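Baskets on the Table: Your Questions, My Long Answers

December | by the Taver basket page
7 min read

When I put up my first little post about using bread baskets for everything except bread, I figured a handful of people would read it and go back to their plastic bins. Then the questions started. I've got 226 of them saved in a folder now, and a lot of them are the same question wearing a different hat, so I've pulled the ones that come up most into one page. I'll keep adding to it as I go (I say this every year, and some years I even do it).

What do you mean by a "table basket"?

Mostly the low, open, rectangular kind that bread gets served in. No lid, no handles, sides that lean out a little. They're cheap, you can pick one up with one hand, and they look fine left out on a table, which matters a lot to me because everything I own ends up left out on a table. I don't mean laundry hampers or the big square cubes that slide into shelving. Those are great too! I just don't have much to say about them.

Why a basket and not a drawer?

I am a person who forgets anything I can't see. If the sponges go in a drawer I will buy more sponges. I once cleared out the cabinet under my sink in the Barkton house and found enough unopened dishcloths to open a small store. A basket sits there with its mouth open and shows you what you've got, and when it's full you stop buying. That's pretty much my whole system.

How big should I go?

Smaller than you think. Put everything you want to keep in it on the table in a pile first, then go looking for a basket that would be slightly too tight, because you will get rid of a few things once you see them all together. Mine are mostly the size that would hold a sliced loaf. My longest one is big enough for rolling pins and it has never once been tidy.

Can I mix soft things and hard things?

You can, but I'd keep it to one or the other if you've got the baskets to spare. Soft things (sponges, rolled cloths, puffs, foam toys, a peach if you're feeling fancy) can be dropped in from wherever you're standing. Hard things rattle, slide to one end, and squash the peach. I learned the peach part the slow way, in July, with a can opener.

What about fruit?

Yes, and I love how it looks, but one layer only! Peaches and plums bruise under each other, and if juice gets down into the weave you'll be at it with an old toothbrush for half an evening. I fold a dish towel in the bottom for anything ripe. Apples and oranges can go in bare. Bananas get their own spot on the counter, they're bad roommates.

Does it matter how I put things in?

More than I expected. I used to toss. Now I lower things in over the long side and let go when they're close to the bottom, and the basket stays put and so does whatever was already in there. With kids it's a nice little job, too, one item at a time, and they take it very seriously. 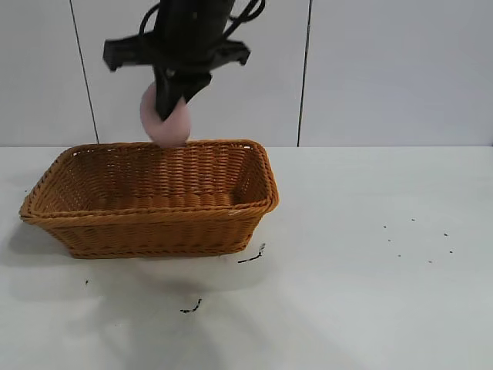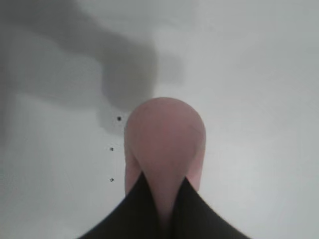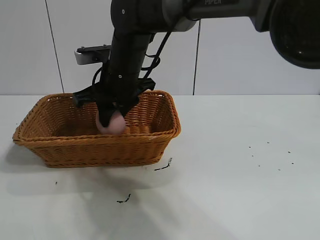 Rims are what I look at first when I'm buying, before color or size or anything else. A thin rim goes wobbly in a year or so, at least in my house, and once it's wobbly the sides start to splay and the whole thing sits there like a tired hat. What I want is a proper braided band along the top, noticeably thicker than the weave under it, like the one on the rectangular wicker basket on the white table. That gives you something to hold on to and something for the sides to hang from. I also like that warm honey color next to a pale pink thing, I'll be frank, and it's the reason my bathroom basket is full of pink sponges and my kitchen one isn't. Run your thumb all the way around before you pay. If there's an end poking out on the inside, put it back and try the next one in the stack.

Where do you get yours?

All over. Two came from the Berivitz outlet, the long one from a table at the Jitpraphai market (I went in for lemongrass), and the rest from thrift stores and relatives' garages. Thrift stores are my favorite by a mile. People give baskets away full of dried flowers or bath salts and the basket underneath has hardly been touched.

I bought one secondhand and it smells like a garage. Help?

Been there. Shake it out upside down, vacuum it with the brush attachment, wipe it with a barely damp cloth and put it outside in the shade for a day. If it still smells, I set it in a big paper bag with an open box of baking soda and forget about it for a week. That has worked on everything I've brought home except one, and that one had belonged to a dog.

Can I wash it?

A wipe, sure. A soak, I wouldn't, especially if you aren't certain what yours is made from. I rinsed one under the faucet early on and it dried a bit lopsided, and now it rocks whenever you touch it. Crumbs come out best when you turn the basket over and slap the bottom like you're getting the last of the ketchup.

How do I stop it sliding around on a slick tabletop?

A square of that rubbery shelf liner, cut smaller than the base so it doesn't peek out. A folded washcloth works too. If you've got a very smooth white table like half the kitchens I've been in lately, do it on day one and save yourself the chasing.

Will it scratch my table?

It can, if there's a rough strand underneath. Same fix, the liner. Also pick the basket up to move it. Dragging is what does it, and I say this as a dragger.

Do you line the inside?

Only for food, or for tiny stuff that would disappear into the weave. A cloth napkin is plenty. I tried sewing a fitted liner with ties at the corners and it took me most of a weekend and looked like a bonnet. Napkin.

How many baskets is too many?

For me it's 4 in any one room. Past that I start putting baskets inside baskets, and then I'm back to not being able to see anything. A reader wrote in to say she has eleven in her kitchen and knows what's in every one of them, and more power to her! I'd need a map.

Should I label them?

If they're open, I don't bother. You can see the sponges. I do label anything that goes on a high shelf, with a luggage tag looped through the weave, because from below every basket looks exactly the same.

My partner thinks this is just clutter in a container.

Mine said the same thing for months. We made a deal that each basket gets tipped out on the table once a month and only what we use goes back. It takes five minutes and it's kind of fun, you find pens. The clutter talk has mostly died down, although I notice there is now an extra basket by the front door and I'm not the one who put it there.

What's the best first thing to do if I only have one basket?

Dish stuff. Sponge, spare sponge, brush, cloth. Let the wet ones drain somewhere else first, since a soggy sponge sitting on wicker isn't good for either of them. Once they're dry, in they go. You'll use it every day, so you'll find out pretty quickly whether this is for you.

Does sunlight ruin them?

It changes them. The one on my windowsill has gone lighter on the window side and stayed golden on the other, and I turn it when I remember. I like it a bit faded. If you don't, keep it off the sill.

One strand snapped. Is it done for?

Not at all. Tuck the loose end back under its neighbor on the inside with a butter knife, and dab on a dot of wood glue if it keeps popping out. If it's the rim that's gone, I usually retire the basket to the garage, where it can hold gloves and get knocked around.

Can I ask you something that isn't on here?

Please do, the comment box is open. There were 1,346 comments on the old version of this page when I moved it over, so I'm slow, and I do read them in the evening with a cup of tea when my answers tend to get long. If you're asking whether a particular basket will fit a particular shelf, give me both measurements or I'll only write back and ask for them.

Related on Taver
Dish towels: fold, roll, or give up
What I keep on the windowsill (and what I moved)
Thrift store baskets, the ones I put back
Sponges by the sink, a very small tour
The drawer I finally emptied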